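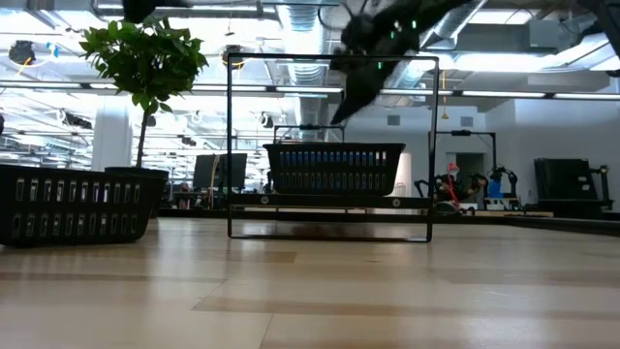
# Rurnus

Rurnus is a set of plain text files for people who keep their small stuff in slotted plastic baskets and would like to find it again. It holds a list of baskets, a list of what goes in them, a page of labels you can print, and a fair amount of advice that grew out of using the same baskets on the same wooden tables for a good long while. You can use the lists in a spreadsheet, in a text editor, or on paper taped inside a cupboard door (which is how the very first version lived, and it did fine there until the tape gave out).

I started it for a shared room where everyone was tidy in a different way. One person's "put away" was another person's "hidden," and we had a lot of friendly conversations that began with "have you seen the." The baskets were already there. What we were missing was any agreement about them, so that is mostly what this folder is: an agreement, written down, with some column headings on it.

## What's in the folder

```
rurnus/
 README.md
 baskets.csv one line per basket
 items.csv one line per item
 labels.txt label wording, ready to print
 layouts/
 table.md baskets in a row on the tabletop
 raised.md a basket up above the table
 serrano.md the tall shelf in the back corner
 old/ earlier lists, kept for sentimental reasons
```

`items.csv` has 764 lines at the moment. Please don't be put off by that! Most of them are dull household and workshop bits, and you are very welcome to delete every one and start with your own. I'd suggest keeping the first few lines so you have a pattern to copy from, but it's your list.

## The baskets

All the baskets we use are the same general kind: rectangular, plastic, open on top, with slots down the sides. I've tried boxes with lids and I've tried solid bins, and I keep coming back to these. You can see through the slots well enough to know whether there's anything in there, crumbs and grit fall out when you give the thing a shake, and they rinse clean under a tap. They do let pencils escape. Pencils go in a mug.

We have three colors that count as colors in the list, and each has a job:

| Color | Code | What it means to us |
|-------|------|---------------------|
| Red | R | Needs a decision. Unsorted, unclaimed, or waiting for someone to come and look |
| Blue | B | In use this month. Anybody may borrow from it and should bring it back |
| Black | K | Sorted and at rest. Take what you need, but leave the arrangement alone |

A word about red. Baskets from different batches come in different reds, and some lean well over toward orange. For a while I kept a separate code for those, and it was a mistake, because people would stand there holding a basket up to the window trying to decide what it was. If it could be called red by a reasonable person, it's R. The old O code still turns up in the `old/` lists and you can read it as R wherever you meet it.

The color belongs to the basket and says nothing about the things inside. A black basket full of blue things is a K basket. This trips up new people more than anything else in the system, and I've stopped being surprised by it.

## Laying them out on the table

The layout we use most often is a single row along one side of the tabletop, baskets close together, with the rest of the surface left free for sorting. I like them nearly touching. If you leave generous gaps, somebody will put down a roll of tape in one of them, then a cup, and before long the gap has become a place where things are kept and isn't on any list.

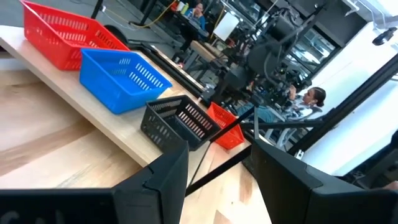

Start the row with the red end nearest to where you'll be standing. Red is the basket you'll reach for most in the first half hour, and it saves your shoulders. After that the order is a matter of taste. I usually go to blue next and then black, and if there's a spare it goes at the far end, where it can catch whatever doesn't fit anywhere else. The row doesn't have to be straight. It does need to stay off the very edge of the table, and I'd allow a hand's width if you can spare it.

A few other habits that have settled in over time:

- Turn every basket the same way, so the label is on the side facing you.
- Tip things out onto the bare table when you sort them. Rummaging inside the basket takes longer and you never get to the bottom.
- Put back the long things first and lay them along the length of the basket.
- If two of you are sorting, work on the same basket. It's more fun, and you'll hear "oh, that's mine" a lot sooner.
- Wipe the table before you put the baskets back down. Pale wood shows everything.

`layouts/table.md` has a longer version of all this, including a section on benches that wobble.

## Raised baskets

If you have a shelf or a rail over the table, it's a lovely place for a basket that you dip into often and don't want in your elbow room. We keep ours for a single kind of thing at a time, lined up along the length so you can tell through the slots when the supply is running down. Mixed contents are a nuisance up there. You end up taking the whole basket down to look for something, and then it sits on the table for the afternoon and the point of raising it is lost.

Lift it with both hands, by the rim. The slots look like handles and they'll hold your fingers, but the plastic bends, and you'll tip out the lot.

In the list, a raised basket gets `up` in the `place` column. Everything on the table is `table`. The tall shelf is `serrano`, which is just the name painted on its side from whatever it did before it came to us, and by now we'd all be lost if anyone called it the shelf.

## The columns

`baskets.csv`

| Column | Example | Notes |
|--------|---------|-------|
| `id` | `K2` | Color code and a number. Never reuse a number |
| `place` | `up` | `table`, `up` or `serrano` |
| `label` | `Clips, large` | As printed, same spelling |
| `lined` | `no` | See below |
| `checked` | `December` | The month is enough |

`items.csv`

| Column | Example | Notes |
|--------|---------|-------|
| `item` | `cable tie, long` | Noun first, then whatever sets it apart |
| `basket` | `K2` | Must match an `id` |
| `lend` | `yes` | `no` for things people get upset about |
| `note` | `prefers to be flat` | Write what you like |

Noun first really does matter. If half the room writes "long cable tie" and the other half writes "cable tie, long," the list sorts into two places and you'll buy more cable ties than anyone should own. I speak from a drawer of experience.

Leave a field blank if you don't know. A blank is easy to spot and somebody kind will fill it in one evening, while a guess can sit there for years.

## Liners

Small things (pins, washers, the little feet that come off furniture) will find their way through the slots, so some baskets get a liner. We cut ours from a roll of Filtex felt, folded up the sides by a couple of inches. Mark the basket `lined: yes` when you do this. The downside is that you lose the view through the bottom slots and the crumbs have nowhere to go, so I'd only line what needs lining. An old tea towel does the job too, if you don't mind how it looks.

## Labels

`labels.txt` has the wording for every basket, one per line, in the same order as `baskets.csv`. Print it large. We tie the labels on with string through two slots, because glue and tape both peel off that kind of plastic as soon as the basket gets washed. Keep the words short and ordinary. "Clips, large" is a good label. "Miscellaneous fastening solutions" was a real one, and it was mine, and I was teased for it.

Labels for red baskets don't list contents. They just say what to do: look, claim, or move along.

## The monthly look-through

Once a month we go through the red baskets properly. It takes roughly 2 hours if nobody starts reading old manuals. Anything claimed goes home, anything useful moves to a blue or black basket and gets its line in the list, and the rest goes in the giveaway pile by the door. The limit is 8 baskets on the table at once. Past that you can't see what you're doing, and the sorting turns into shuffling.

## Known gaps

- The spelling of "grey" and "gray" is a mess in `items.csv`. I've been meaning to fix it since spring.
- `serrano.md` describes the lower shelves well and the top one hardly at all. I'm short and I need a stool.
- There's no good way yet to record a thing that is split between two baskets. For now, list it twice and say so in the note.
- Rurno, the pocket-sized version of the list for taking shopping, is out of step with this one. Trust Rurnus if they disagree.

## Adding to it

Please do! New layouts are especially welcome, and so are corrections to anything above. Copy an existing file in `layouts/`, change the words, and keep the headings the same so people can skim from one to another. If you change a basket's color code, change its label on the same day.

Use the files however you like, at home, at work or in a school cupboard. If you come up with a decent answer for the pencils, add it to `table.md`, near the bottom, under the bit about the mug.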